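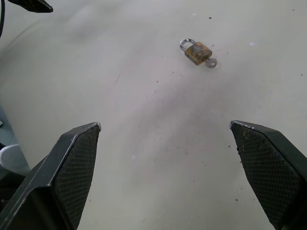 Wrist camera pose estimate flips on small shiny parts
Forum: Perception and planning

gantry_moth
We're running the Vaven grasp planner on the right arm with the wrist camera stream at 600 x 600. Large parts are fine. With a small brass padlock, key left in, the estimated yaw flips by half a turn between one update and the next. The planner then throws away its approach and starts again. I logged 109 flips in 600 updates with the arm standing still. Is this a known fault in the Fontana pose node?

pellow
Not a fault. From far off the key head and the shackle are both silver bits sticking out of a yellow block. The model can't tell which end is which. Move closer before you ask for yaw.

tetunau_user
Disagree. We had the same thing on the Tetunau cell and it was the filter. The default wraps yaw at 180 degrees, so a good estimate near the wrap looks like a flip. Check that first, it's one line in the config.

gantry_moth
Checked, wrap is set to 360. Still flips.

pellow
Then do it in two stages. Position only until you are 80 mm off, then hold and take yaw from the close view. At that range you have the hole in the key and the lettering on the body to work with.

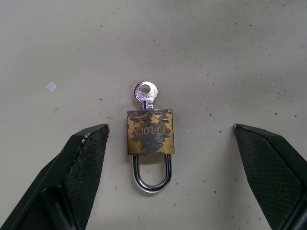
Page last changed: 25/03/2023

tetunau_user
Stamped letters on tarnished brass are a poor feature. I wouldn't plan on "LOCK" being readable, least of all upside down. The outline is enough: long loop one end, short round head the other.

pellow
Fine, use the outline. My point was the range.

gantry_moth
Two stages it is. Does the Trundmont driver let me freeze yaw in the filter while position keeps updating? I can only find a switch for the whole pose.

tetunau_user
Not in the release build. There's a patch due in April. Until then, set the yaw noise very high and drop it when you reach the hold point.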